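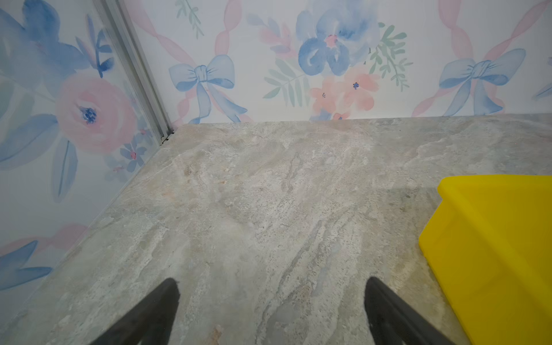

Putting Away One Screwdriver

People keep asking me when a machine will tidy the garage. I think it is further off than the ads say, and a screwdriver and a yellow tray are enough to show why.

My neighbor Jana Grube ran a tool counter for years. She could clear 80 tools off a bench while talking to a customer. 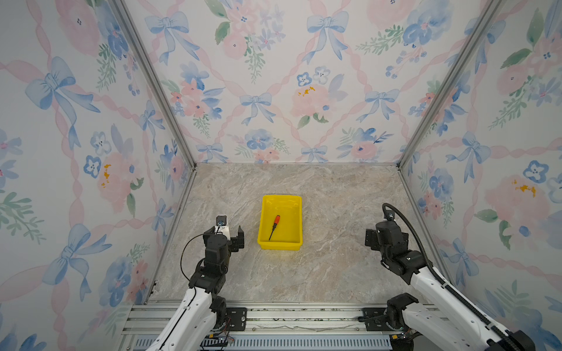

She never had to plan where her fingers went. Two arms need that worked out each time: which end to take, how hard to squeeze, how to miss the side of the tray. A shiny plastic wall makes the looking harder too.

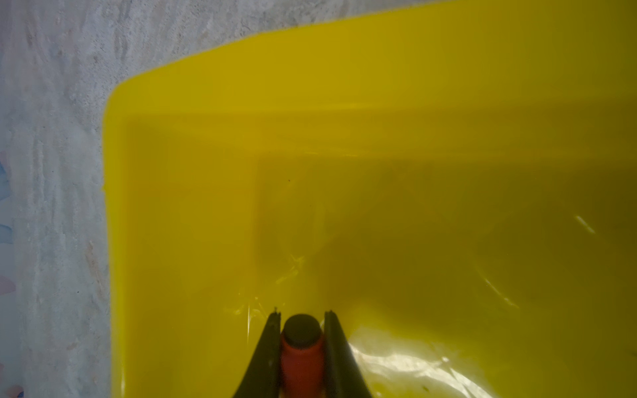
What I Would Pay For

I don't need speed. Let it take all night in February. I would want 100 tools put away with no help from me, in my garage, under my bad light. Daichi Takagi, who fixes mowers, would settle for 3 misses. I wouldn't, as I would be the one hunting for them.
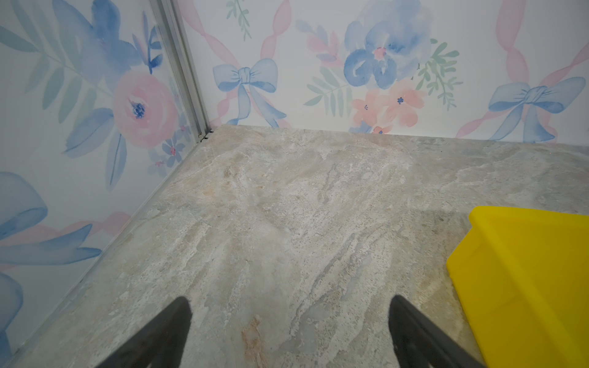
Gripper open, beside the yellow plastic.

Until then I'll sort my own drawers. Ask me again when one of these can find the lid to a jar of screws.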